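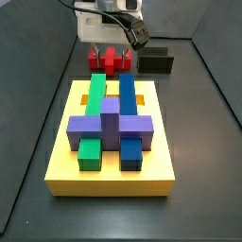
A two-finger gripper holding a red cross-shaped piece during an interlocking puzzle trial. A purple cross-shaped piece lies across the green and blue bars on the yellow board.

The Flondstead comparison is a bench procedure for evaluating parallel-jaw grippers on a small assembly task. It was drawn up by Tharun Hegde and Felista Mussa at the Hellis workshop in Mamanthorpe and is used mainly to compare finger designs mounted on the same arm. The name comes from the street where the first bench stood.

Task

The arm assembles an interlocking block puzzle on a thick rectangular board. Long bars are set parallel to each other, and cross-shaped pieces are laid over them. A cross-shaped piece is gripped on either side of its raised center, which leaves little room for wide fingertips. The board is not clamped in the standard version, so excess downward force shifts it and ends the trial.

Equipment

The procedure requires a sensor mounted at the wrist and a fixed camera covering the workspace. Wrist data are used for the approach and the fixed view for scoring. The controller, arm speed and starting poses are held constant while the fingers are changed. Grip force is set once per finger type and may not be adjusted during a series.

Scoring

A series consists of 99 trials. Each trial is scored as placed, misplaced or dropped. A piece that seats after a second push counts as misplaced. Trials stopped by a controller fault are repeated and listed separately.

Results

The original study covered 6 finger types. Thin metal fingers gave the highest placement rate on cross-shaped pieces but tended to let the long bars rotate when picked up away from the middle. Soft-padded fingers held the bars better and were slower to release. Mussa later repeated part of the work with the Pîrvu controller, logging 432 trials, and found the same ranking with smaller gaps between types.

Limitations

Hegde noted that the results depend on the fit between pieces. A board with looser slots raised scores for every finger type and hid most of the differences. The procedure does not measure finger wear; one padded set was replaced after 154 grasps, and the scores before and after the change were pooled.

See also

Parallel-jaw gripper
Peg-in-hole assembly
Wrist-mounted sensing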